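Workshop notebook, January
Tool sort, second go, started 11 in the morning

Right, the big drawer is finally empty and I am far too pleased about it! Everything came out, went into piles on the long bench, got wiped, and is going back in some sort of order. Notes here while I still remember what I decided, so the rest of you can find things (and shout at me if the decisions are daft).

First, the oily stuff. Anything that had been sitting next to the leaking can of Sternanby chain oil got a proper wash in warm soapy water, then a rub with a dry rag, then an hour on the radiator. The adjustable spanners came up lovely. The tin snips didn't, the pivot is still gritty, so they're in the "to fix" tub with a paper tag on. If anyone has a spare afternoon and likes taking things apart, please do. The rag bag is now nearly all rags that need washing themselves. I'll take them home.

Second, bins. The old system was one deep crate per trade, which meant digging every single time. The new idea is one shallow see-through bin per job, and only what that job needs goes in it. Tried it first with the shelf-bracket job for the Arus cupboards and it was brilliant, I had the whole lot at the bench in one trip and put it all back in one trip too. So now I want to do it for everything. We have 12 of the clear ones, lids for most. Lids are going on the top shelf until we know which bins want them, I suspect the daily ones never will.
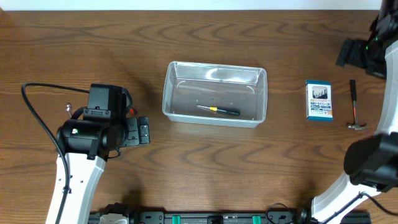
Hand driving is the bin I care about most, it's the one that gets raided by everybody. Screwdrivers had drifted all over the building (two in the kitchen, one holding a window open, for goodness' sake) and I've been rounding them up as I go. The rule I'm trying is that a driver goes in first, then the bits that belong with it, and if it doesn't fit flat it lives elsewhere. The black one with the yellow band has the honour of going in first, and it lies down in the clear bin with masses of room to spare, so there's space for several more. The blue and white box next to it can go in standing up, which keeps the photo of the bits on the front where you can see it, and saves anyone who doesn't read Japanese from guessing. The small hammer with the long black handle I'm less sure about. It's always wanted at the same moment as the drivers, but it's a hammer, and the pin hammers have their own hooks. For now it goes on a hook. Might change my mind by February.

Measured the drawer again: 185 mm clear height once the runner is allowed for. Bins fit in one layer with a good gap above, but two layers is a squeeze and you'd scrape your knuckles. One layer it is. The overflow can go in the Swati cabinet by the door, bottom two shelves, which currently hold nothing but carrier bags and a kettle lead.

Labels next. I tried masking tape and marker on the short end of the bins and it reads well from standing height, but it peels if the plastic is at all greasy. Wiped one with spirit first and that tape is still on, so: wipe, dry, then tape. There's half a roll of the green tape left and I'd like to keep that for the electrical bins only. Zuvorell sell a clip-on label holder that might suit the rim, I've got their catalogue open at the page and am being sensible and not ordering until we've lived with tape for a bit.

Small discoveries, for the record. The missing 11 mm socket was inside a roll of sandpaper. We own far more centre punches than anyone could ever need and I'd be happy to see some go. The nice little brass square is fine, I checked it against the big one and it's true, so it has gone back on the wall in its proper place and I did a tiny cheer.

Still to do:
Drill bits, sort by size and throw out the snapped ones
Sanding blocks, find a bin that isn't already full of cork
Chisels need edge guards before they go anywhere near a drawer
Ask at the next tea break who wants the spare punches
Sweep under the long bench, there's a washer down there I can see and can't reach

Stopped at 4. Bench clear enough to glue on tomorrow.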